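Gurkudberg Shelf Service Records: Data Card

Version date: March 2, 2021
Maintainer: Hannelore Mühlbauer, Equipment Planning Office
Technical contact: Ulises Tello

Purpose

The records in this repository support the purchase and replacement planning of two-arm workstations used for retail picking tasks at the Gurkudberg site. They are intended for staff who prepare equipment requests and need to see what a station requires beyond the arms themselves. They are not intended as a benchmark of arm performance.

Contents

The release holds 1465 task records from 17 station layouts. Each record consists of a task sheet, one overhead or side still, and a line in costs.csv giving the equipment charged to that layout. Fixtures are entered separately from arms and controls. Display stands, bottle racks, baskets and serving trays all fall under fixtures, and any request that omits them will be returned to the department.

Layouts that use packaged food and drinks carry the suffix F. In an F layout the goods are placed on stands or in baskets within reach of the arms, and selected items are assembled on a tray in the middle of the table.

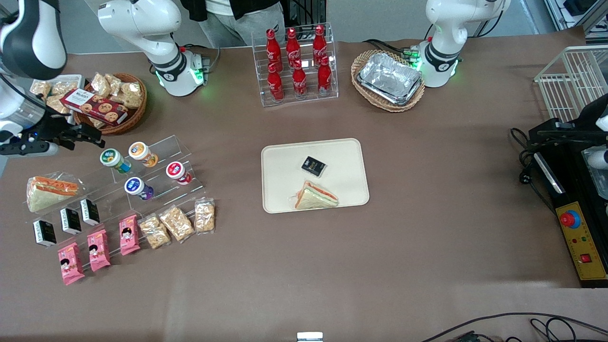
Are the packaged goods paid for from the equipment budget?
Goods are charged to consumables under the code of the requesting department. The equipment budget covers only items with an expected service life of more than one year.

Cost fields

unit_price is the quoted price before tax. spares is the allowance for gripper fingers, cables and fuses, set at 117 dollars per station per month. site_work covers power outlets, table reinforcement and the placement of the emergency stop. Quotes from Zuvodgate and Erraji were received in February and remain in the file quotes_open.csv until a supplier is selected. The Gakton quote was withdrawn and its rows are blank.

Approval limits

Single purchases below 4000 dollars may be approved by the station lead. Larger purchases require the signature of the planning office and a completed layout sheet.

Known limitations

Freight is missing for two of the older layouts. Labor for installation is recorded in hours only and must be converted at the current site rate. Prices for acrylic fixtures were taken from catalogs and have not been confirmed by the suppliers.

Corrections should be sent to Ulises Tello with the layout number and the affected row.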